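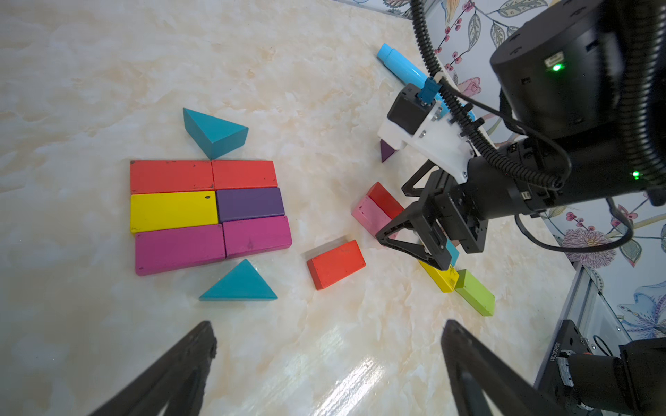

**Receptive multilingualism** is a form of communication in which each speaker uses their own language and understands the language of the other. No speaker switches, and no third language is brought in. The practice depends on the listener being able to follow a language that he or she does not speak, or speaks only poorly. It is most common between closely related languages, but it also occurs between unrelated languages when the speakers have had long contact.

The term is used in linguistics alongside several others with overlapping meanings. *Intercomprehension* is common in writing on language teaching. *Semicommunication* is an older term, first applied to contact among the Scandinavian languages, and is now often avoided because it suggests that the communication is only half successful. *Lingua receptiva* places the emphasis on the skills of the listener.

## Inherent and acquired forms

Two types are usually distinguished.

**Inherent** receptive multilingualism rests on similarity between the languages themselves. A speaker of Norwegian can follow much of a Swedish text without study, and a speaker of Czech can follow much of a conversation in Slovak. The shared material includes vocabulary with a common origin, similar sentence structure, and regular sound correspondences that a listener can learn to apply.

**Acquired** receptive multilingualism rests on learning or exposure. A listener may have studied the other language in school, lived near its speakers, or grown up hearing it at home without being expected to answer in it. Similarity between the languages helps but is not required. A household in which the parents speak one language and the children reply in another falls under this heading.

The boundary is not sharp. Understanding that begins as inherent usually improves with exposure, and most adult listeners draw on both sources. Czech and Slovak are a frequently discussed case: the languages are close, but comprehension among older speakers was also supported by shared broadcasting.

## Factors affecting comprehension

### Linguistic distance

The share of related words in two languages is a fair predictor of how well speakers will understand each other, but it is not sufficient. Related words must also be recognized as such. A small change at the beginning of a word tends to interfere more than a change at the end, and differences in consonants generally do more harm than differences in vowels. Words that look or sound alike but differ in meaning, known as false friends, can mislead a listener who has otherwise followed the sentence.

Grammar has a smaller effect than vocabulary in most studies of closely related languages. Word order differences slow the listener but seldom block understanding completely.

### Speech and writing

Comprehension often differs between the spoken and written forms of the same language. Danish is the standard illustration. Swedish readers handle written Danish with moderate ease but have more trouble with the spoken language, in which many consonants are weakened and unstressed syllables are reduced. Speech rate, background noise, and the absence of visible word boundaries add to the difficulty.

### Asymmetry

Understanding between two languages is often unequal. Portuguese speakers generally follow Spanish better than Spanish speakers follow Portuguese. Three kinds of explanation are offered. The first concerns sound structure: the larger vowel inventory of Portuguese is harder to map onto the smaller one of Spanish than the reverse. The second concerns exposure, as speakers of a smaller language tend to hear more of the larger one. The third concerns attitude. Listeners who regard a language as useful or attractive may make more effort to follow it, although the size of this effect is disputed.

## Measurement

Comprehension may be measured by direct testing or by self-report. Self-report is inexpensive but unreliable, as listeners tend to judge their own understanding partly by their opinion of the language.

Common direct tests include the following:

- **Word translation.** The listener hears single words and gives an equivalent.
- **Cloze test.** Words are removed from a passage and the listener places them back in the correct gaps.
- **Picture selection.** The listener hears a sentence and chooses the matching picture.
- **Map or assembly task.** Two speakers, each using their own language, solve a practical problem together.

The last type is the closest to natural use. It is also the hardest to score, because a task may be completed through guessing or gesture without full understanding of the words.

The Menano sentence list is a set of 700 short recorded sentences, graded by the proportion of related words they contain. It was prepared for work on Romance languages and later adapted for Germanic ones. The Haseo survey used a shortened form of the list with 2299 listeners, each of whom heard 35 sentences in one unfamiliar but related language. Scores rose over the first part of the session and then leveled off. The authors took this as evidence of rapid adjustment to regular sound correspondences. Critics noted that the sentences were presented in the same order to all listeners, so that practice and item difficulty could not be fully separated.

## Use in institutions

Receptive multilingualism has been adopted as a working arrangement in some meetings and workplaces. In Switzerland, federal employees may in principle use their own official language and are expected to understand at least one other. Cooperation among the Nordic countries has traditionally relied on Danish, Norwegian, and Swedish used side by side, with other arrangements needed for speakers of Finnish, Icelandic, and Greenlandic.

In commercial settings the practice is more often informal. The packaging firm Vanhove, with offices on both sides of a language border, formally permitted either language in internal meetings for a trial period of almost 2 years. Written instructions remained bilingual throughout. Staff reported shorter meetings but continued to prefer a single language for contracts and safety matters, where the cost of an error was considered too high.

## Teaching

Courses in receptive multilingualism aim at understanding only. Learners are not asked to speak or write the target language, and the time required is accordingly shorter than for a conventional course. Instruction typically covers sound and spelling correspondences, frequent grammatical words with no obvious equivalent, and a list of false friends. Several related languages may be taught together.

The Flamia course materials follow this pattern for Spanish, Catalan, Italian, and Portuguese. Each unit presents one short text in all four languages, beginning with the written form. Recordings are introduced from the third unit onward.

## Limitations

The method gives no direct practice in speaking, and a listener who understands well may still be unable to ask for clarification in the other language. Misunderstandings can pass unnoticed when both parties assume that the languages are closer than they are. Speakers may also feel that answering in their own language is impolite, particularly where one language has higher standing than the other. In groups of three or more, a single participant who lacks the needed receptive skills is often enough to move the whole conversation into a lingua franca.

## See also

- Mutual intelligibility
- Dialect continuum
- Passive bilingualism
- Code-switching
- Lingua franca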